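Skever Press Briefing Recorder PB-20

Product number 3151
In stock. Ships from our Worby warehouse.

The PB-20 is a two-channel audio recorder made for reporters who cover briefings, council meetings, hearings and campaign stops. It takes one feed from the room's press box and one from its own microphones, and it saves them as separate files. If the house feed drops out or somebody at the podium turns away from the mic, the second file still has the room.

Questions from the floor are the usual weak spot in briefing audio. The podium mic picks up the press secretary or the candidate, and the reporter in the fourth row comes through as a mumble. The built-in microphones on the PB-20 face front and back, and the rear one can be raised on its own dial. Set it a little higher than you think you need for a large room.

Controls

There are three buttons on the face: Record, Mark and Hold. Record starts both channels. Mark drops a time stamp in the file so you can find a quote later without listening to the whole session. Hold locks the other two, and it should be on whenever the recorder is in a bag or coat pocket. A red light stays on while the unit is recording. The light can be dimmed from the menu but not turned off.

Each file can hold up to 104 marks. After that the Mark button beeps twice and does nothing. Start a new file if you need more.

Connecting to a press box

The left side has a locking XLR input with a switch for mic or line level. Most press boxes put out mic level, but some older ones in state capitols and county buildings are line level only. If the sound is badly distorted, stop and move the switch before you touch the gain. A six-foot cable is included. We also sell a longer one for rooms where the box is at the back wall. 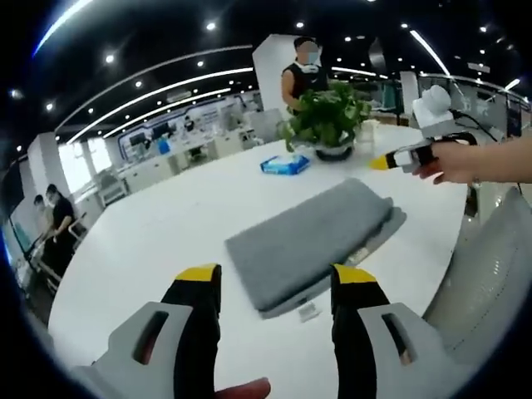 Files are saved as WAV or MP3. WAV is the better choice if the audio is going on the air. MP3 is fine for note-taking and uploads faster over a poor connection. The recorder shows up as an ordinary drive when you plug it into a computer, and there is no software to install.

Transcripts

The PB-20 does not make transcripts. The marks are saved in a plain text file next to the audio, with the same name, and the Plukeck transcript editor will read that file directly. Other programs may need the times pasted in by hand.

What's in the box

PB-20 recorder
Six-foot XLR cable
USB cable
Foam windscreen for the front microphone
Belt clip
Printed quick guide

A memory card is not included.

Specifications

Channels: 2, recorded to separate files
Inputs: one XLR, mic or line; one 3.5 mm
Headphone output: 3.5 mm
Battery: rechargeable, removable
Recording time: 20 hours in MP3, less in WAV
Mark limit: 104 per file
Warranty: two years, parts and labor

Customer comments

"I used it through the whole primary and the debates. The rear mic is what sold me. The belt clip is too stiff." Finn Lammers

"Works well with the box at our city hall. I wish the Mark button were bigger, as I hit Hold by mistake twice during a hearing." Hoi-yan Tang

Orders and returns

Newsrooms ordering five or more units can ask for a quote. Write to Shuk-fan Kong on the sales desk and include your shipping address and the number of units. Unopened recorders can be returned within 20 days. Opened recorders can be exchanged for a working unit but not refunded. Windscreens are sold as final.

Orders placed over the holidays will go out the first full week of January.

Page updated Dec 18, 2018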